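Open day at Selvanayagam Funeral Home, Erar, 3rd January

Quick notes before I forget it all. Got there early, lot already full. Coffee, name tags, then straight into the chapel. Smaller than I expected, nice light. They let us read old obituary cards going back decades - could have stayed there all morning.
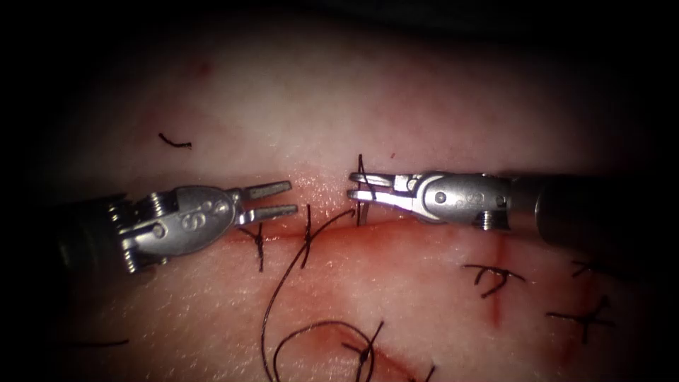
The records room

Newspaper notices, bound by year. 2,120 of them indexed so far, the rest still in boxes. You can ask for a copy, 3 dollars each. I looked for my great-aunt, no luck, mabye under her married name. 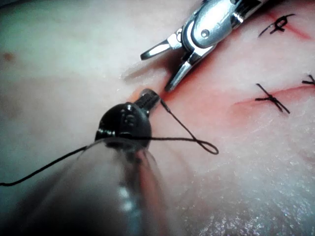
A woman behind me said she had found her grandfather in the Hetuvus boxes, with his birth town spelled two diferent ways. So check both.

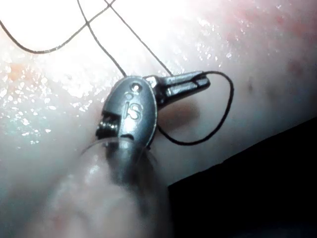 Last stop was markers and plaques, all cut by Workier. Bronze starts at 700, granite was more and I didn't write it down. Lots of talk on lettering. Full names get cramped fast, so initials then. I'd want mine done like the IS on that little metal head, small I, bigger S curving beneath it. Left with 20 minutes to spare for the bus.

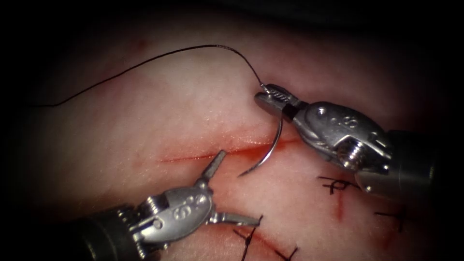 Comments

Dotty44: Are the boxes open to everyone or just family?

pinehill: Copies were free last time I went. Oh well.

Dotty44: Thanks, will call first.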